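3.2 Drying and storage of brushes between sessions 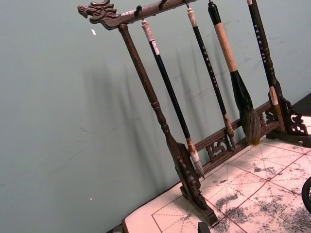 Page last changed: Apr 7, 2019

Figure 2. Calligraphy brushes hung tip-down on a wooden rack with dragon-head carving, standing on a practice sheet.

The first part of the study (Section 3.1) dealt with how learners load and hold the brush. The present section deals with what happens to the brush once the writing is over. Teachers give a good deal of advice on this, much of it handed down by word of mouth, and the printed manuals we consulted do not always agree with one another. Some tell the learner to lay the brush flat on a rest, some to roll it in a mat, and some to hang it from a rack. All of them agree that a brush should not be left standing on its hairs in the water pot.

We compared two ways of keeping brushes: hanging, on racks of the kind shown in Figure 2, and rolling in a slatted mat. Flat rests were left out. In our pilot work learners used them only for short pauses during writing, and almost all of them moved the brush somewhere else at the end of the session.

Racks. A rack of this type has a horizontal bar held up by two turned posts, each standing on its own foot. Pegs are fixed along the bar and the brushes hang from them by a loop at the top end of the handle. In the rack in Figure 2 the two ends are also joined low down by a pair of rails with pierced fretwork between them. The carving at the end of the bar is ornament and has no bearing on how the brushes hang, although several learners said that they had chosen a carved rack because they wanted to keep it out on the table. The low rails do matter in use. A long brush hung on a short rack may come close to them, and we asked learners to check that the hairs hung free before leaving the room.

Mats. The mats were supplied by Cosgrove and were all of one size. Each brush was laid on the mat with its tip well inside the edge, and the mat was rolled loosely and tied. Learners were told to press out the water first with a soft cloth, working from the base of the hairs towards the tip. They were not told how long to wait before rolling, as we wished to see what they would do if left to themselves.

Sessions and records. Learners attended classes at two sites, the Biveren evening school and the Sadance study centre. Across both sites we logged 1431 end-of-session records. Each record gave the method of storage, whether the brush had been rinsed until the water ran clear, and the state of the tip at the start of the next session. The tip was scored by the class teacher as pointed, slightly open or split. Warrick Bright scored the tips at Biveren and Coralie Partington those at Sadance. Before the main study they scored the same 223 brushes separately, and cases on which they differed were talked through until a shared rule was agreed. The main source of disagreement was the tip with one or two stray hairs, which was in the end counted as pointed if the stray hairs closed up on wetting.

Brushes were identified by a number written on a small label fixed to the handle. Labels placed low on the handle came off in the hand during writing or were smudged with ink, so after the second week all new labels were put near the top. The numbers were entered in a spreadsheet by the class teacher. Records with a missing or unreadable number were kept for the counts of storage method but left out of any comparison that followed a single brush over time.

Observations during the sessions. The two methods led to different habits at the sink. Learners who hung their brushes tended to rinse, shape the tip with their fingers and hang the brush at once. Those who used mats spent longer pressing out the water, and a number of them left the brush lying on a cloth while they cleaned the ink stone and put away their paper. Some went home with the mat still open on the table. In those cases the teacher rolled it, and the record was marked to show this.

Hanging had its own troubles. The loops on cheaper brushes were sometimes too small to pass over a rounded peg, and learners forced them or tied on a length of thread. Handles of different lengths on neighbouring pegs could knock together when the rack was moved. We therefore asked that racks be placed on the table before the brushes were hung and that they stay there until the next class. Drips were caught on a used practice sheet laid under the rack, which was thrown away when it had become too wrinkled to lie flat.

Large brushes needed more care under both methods. Their hairs hold more water, and the base of the hairs can stay damp after the outside feels dry. Bright noted that learners often judged a large brush by touching the tip alone. A line was added to the class handout asking them to feel near the base as well.

Limits. We did not control the temperature of the two rooms, and the Sadance room was kept warmer in the evening. Nor did we control the make of brush. Most learners brought their own, and the remainder used a set lent by Flurko. Hair type was noted only as soft, stiff or mixed, on the learner's word. Differences between the two methods should be read with this in mind, and the comparison in Section 3.3 is made separately for each site.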